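Search listings... Go

Buying a used Pramine: your questions answered

I'm Dayana Cabrera and I've been buying, running and selling these daft little estates for longer than I'd like to admit. The same questions keep landing in my inbox, so I've put my answers on one page.

Is the Pramine a good first car?
I'd say so, as long as you get the smaller engine. The big one is lovely on a motorway but the insurance will make you cry.

Which trim should I go for?
Westley, every time! You get the heated seats and the better radio. The Dramani looks smarter in the adverts, but those big wheels find every pothole going and the tyres cost a fortune.

How much should I knock off for missing service history?
I start at £500 and see what the seller's face does. If there's a folder of receipts but no stamps, I'm a bit kinder -- plenty of careful owners do their own oil changes.

Do I need to worry about rust?
Check the rear arches and the sills, and lift the boot carpet while you're there. Surface rust I can live with. If the jacking points feel soft I say thank you and go home.

Can I fix the small stuff myself?
Yes, loads of it. Trim clips, bulbs, wiper arms, the glovebox catch that snaps on every single one of them (mine has gone twice). Buy clips in mixed bags and keep them sorted by size.

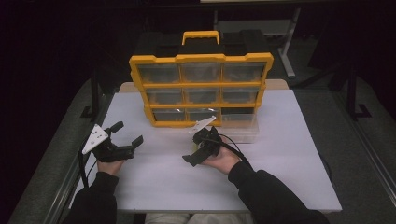
The door card clips are the ones you'll get through quickest, so order more than you think you need. Juddale do them for £2 a bag, and they fit the tailgate trim as well.

When's the best time to sell?
I've always done well in July, when people want something roomy for the holidays. Clean it properly, photograph it in the morning and be upfront about the scratches.

Will you look at an advert for me?
Send me the link and I'll try -- just give me a few days!

411 shares
2,047 comments

Related
What to ask before a test drive
Pramine or Dramani trim: running costs compared
Selling privately without the headaches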